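Letters, cloth and where the cables go: an interview with Vikas Kaushik

By Vivek Solanki
2022-07-13

Vikas Kaushik has been making displays since 2000, first for shop windows and later for bathroom showrooms and small trade fairs. His workshop, Mustness, is on the ground floor of an old printing works in Kultitz. It has two rooms. One is for cutting and painting, and the other is where things get put together to see if they work.

I asked him first why there is so much foam in the place.

"It's light and it's cheap," he said. "If a foam letter falls on a washbasin, you still have a washbasin. I used to cut them from board and I chipped a customer's basin in my second year. I paid for it."

He keeps his letters in shallow trays, sorted by height and then by colour. When he last went through them there were 317, and he was short of vowels. He cuts them from sheets he buys from Marar, a supplier a short drive away, and he likes the pale colours best.

"Strong red and strong blue look fine on a bench. Next to white china they take over. People look at the letters and they don't look at the thing you are trying to show them. With pastels you can use big letters and it stays calm."

He nearly always puts them on black. I asked whether that was a rule.

"It's a habit. I tried grey cloth in January for a customer called Droller and it looked dusty from the first day. Black hides the joins and it hides whatever is underneath. You can throw it over a box, a stool, a rolled-up mat. The shape underneath does matter, though. If it's flat, the letters sit in a row like a notice. If it's round they lean, and you have to decide how much leaning you will put up with."

He puts up with quite a lot. The small letters go down one side, F, B, S and T in a curved column, with a bigger U, M and I next to them in lavender-pink, peach and light blue. None of the big ones stands straight.

"I could straighten them," he said. "Then the cloth would look crooked. You follow the cloth."

We talked for a while about fixing. He doesn't like glue on fabric and will only use it when a customer insists. Pins are all right for thick foam, he said, but they show on thin foam under a bright lamp. His own choice is double-sided tape, pressed down and left overnight before the cloth is moved. He also brushes the cloth beforehand, and again afterwards, as black shows every thread.

The toilets and basins come in before the lettering does. "You want the heavy thing in its place first. You can move a letter with one finger. I'm not moving a toilet after lunch because somebody thinks the M is too low."
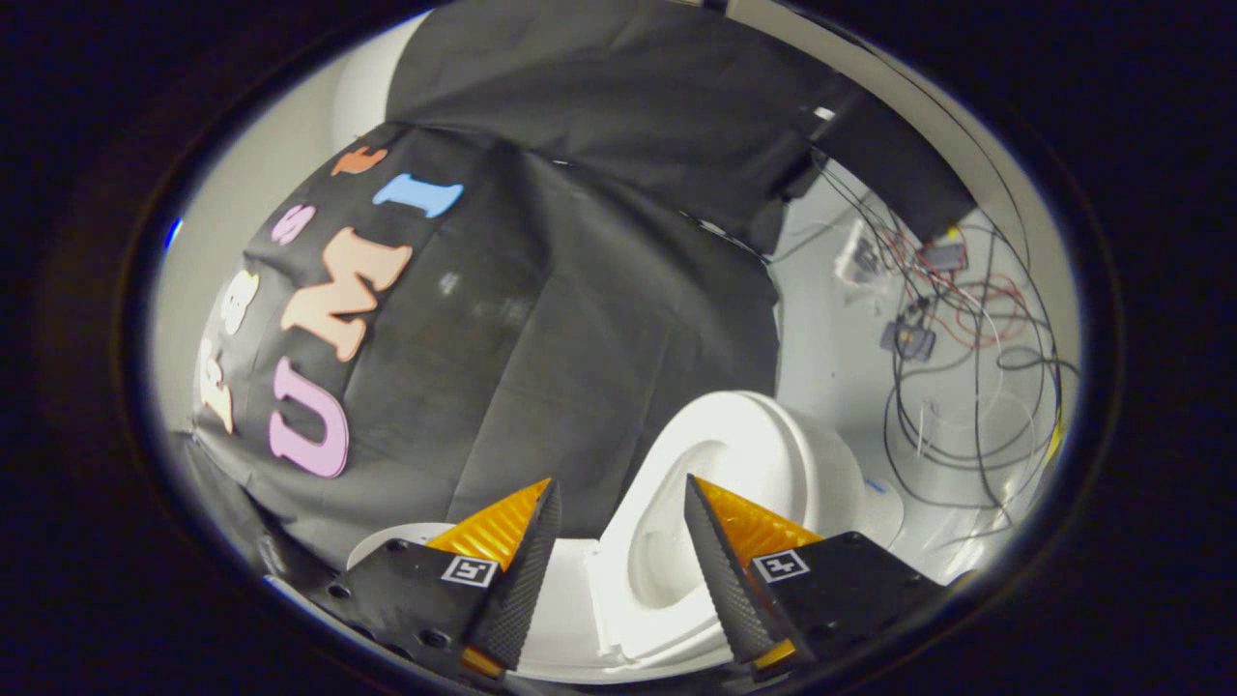
Cables and small parts

The wiring is the part of the job he enjoys least, and the part he gets asked about most by people starting out.

"On a white floor, everything shows. Black cable, red cable, the lot. Even a white one shows, it throws a shadow. And they never lie the way you want. They remember how they were coiled."

He doesn't tidy as he goes along. He thinks it wastes time, because the runs change whenever something is moved. He leaves the whole tangle loose until everything has been switched on and checked. After that he works back from the far end, tying as he goes.

I said that I would lose things in a heap like that.

"You do lose things. So small parts stay in a clear bag until the minute you need them. I don't use tins any more. With a tin you have to open it to find out it's the wrong tin."

Does he ever use the cloth to cover the cables as well?

"People do. I don't much like it. Cloth over cables makes lumps, and somebody will stand on the lumps. Also, if something stops working you have to take the display apart to get at it. Run them behind, or leave them where you can see them."

Putting it all away

Taking a display down is quicker, but he is strict about the order. Letters come off first and go straight into their trays, face up. The cloths are shaken outside and rolled on cardboard tubes. Folded black cloth, he said, keeps its creases for weeks, and ironing makes it shiny.

He was cutting a new batch of vowels when I left, mostly in peach.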